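Poteck Duo – poste à deux bras pour petites tâches de rangement
Réf. 994 – fiche mise à jour le 4/9/21

Le Poteck Duo est un ensemble de deux bras montés sur un rail commun, à poser sur une table ou un établi. Il s'adresse aux ateliers, aux écoles techniques et aux particuliers équipés qui veulent savoir ce qu'une machine peut prendre en charge au quotidien.

Ce qu'il fait aujourd'hui : saisir un objet rigide, le déplacer, le poser dans un bac, ouvrir un tiroir léger. Chez Ladovico, qui l'emploie au tri de petites pièces, le poste tient une cadence correcte sans surveillance constante.

Ce qu'il fait moins bien : tout ce qui est souple. Un torchon, un sac, un câble changent de forme dès qu'on les touche. Lors de nos essais de rangement de câbles USB, 53 prises sur 61 ont réussi, mais l'enroulage complet n'a abouti que 35 fois.

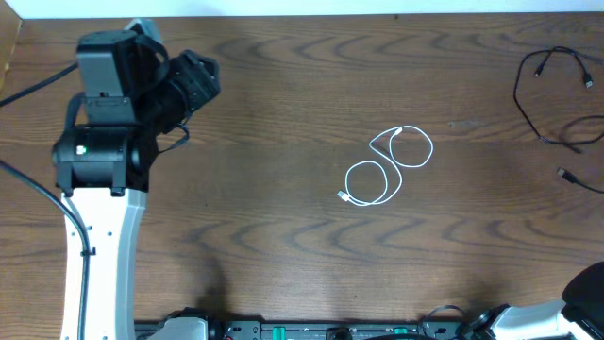 Câble USB blanc sur la table, bras gauche du Duo et câbles noirs à droite.

« Une personne va plus vite, et de loin, pour rouler un câble et l'attacher », note Hiyori Yokoyama, responsable des essais chez Bralano. Le Duo reste utile pour dégager un plan de travail en fin de journée, quand la durée compte peu. Pour plier du linge ou faire un nœud, nous ne le conseillons pas.

Contenu de la livraison : deux bras avec pinces, rail de base, câblage, alimentation, logiciel de commande. Table non fournie.

Installation : prévoir un plateau stable et un éclairage régulier. Les surfaces très brillantes gênent la détection.

Distribution et réparation : Quách Automatisation. Contact technique : Cường Quách. Devis sur demande, prêt possible avant achat.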